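Sorting Used Batteries with Two Arms: What Went Wrong
Project report, Ulard team

We picked battery sorting for our spring project because it sounded easy, and for the first weeks it really was! Each arm takes a cell from the mat, carries it to a bin and lets go. By March we had planned 200 picks for the final test and were feeling pretty pleased with ourselves.
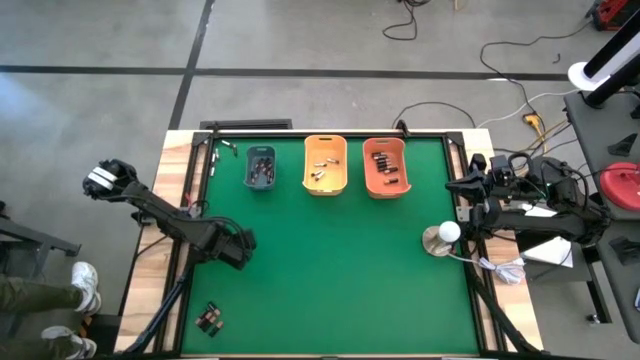 The trouble came at pick 36, when the left arm closed a little too hard and the motor went into overload. Our program (we called it Griro) read that as "battery held" and kept right on going — and at pick 41 both arms headed for the same bin and bumped wrists. We hit the stop button and called it a day.
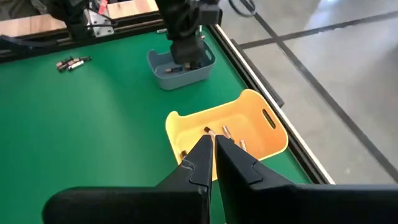
Flundia wrote in the review that a bump between arms worried them less than a squeezed cell, and asked us to lower the grip force before anything else. We did that first, then made an overload stop both arms, and only after that did we add a rule that one arm waits while the other is over a bin.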